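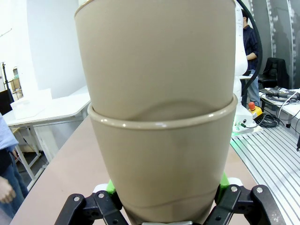 Attachment 1: nested pair, in the gripper. Tan tubs, one still inside the other.

Ticket 989 — unstacking, tan tubs
Opened 2021-01-26 by Danang Kwok
Site: Clellow bench
Status: open, not urgent

Problem: customer (Gowda, the garden centre people) wants to know if an arm can unstack pots and set them out along a bench before opening. A kid on a Saturday shift does it without looking. We said we'd find out.

Tried so far:
Single tub, pick and place. Fine. Boring, even.
Nested pair, grip on the lower one. Holds, but then you've got two tubs and nothing pulling the top one off.
Nested pair, grip on the upper rim. Slides apart sometimes, sometimes both come up togther. 12 tries, 6 clean.
Slower lift. No change. Put it back to normal speed.
Bit more squeeze. Walls flex, tubs bind worse. Don't do this.

Clomen vision settings are stock. Same colour tub inside same colour tub, so it loses the inner rim when the light's flat. Moved a lamp, helped a bit, didn't log by how much, sorry. 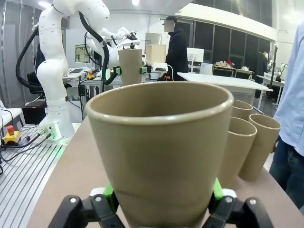
Once they're apart the rest is easy enough. Standing them on the bench in a cluster is OK as long as you leave finger room on both sides. Too close and it knocks the neighbour, then someone has to walk over and fix it, and there goes your labour saving.

Stiltero support replied: suggest a second arm to hold the bottom tub. Would probably work. Also doubles the price for a job that takes a person around 61 seconds a stack.

My answer to Gowda for now — setting out, yes, slowly. Unstacking, not unsupervised. Would not leave it alone before opening. Same goes for anyone asking about cups in a kitchen cupboard, it's the same problem with a handle on.

To do:
Try a twist before the lift
Tape a dark ring on the inner rim, see if vision picks it up
Ask Gowda if their pots have a lip or drian holes, might let air in
Leave squeeze at defualt, whoever keeps changing it

Will update after the twist test. DK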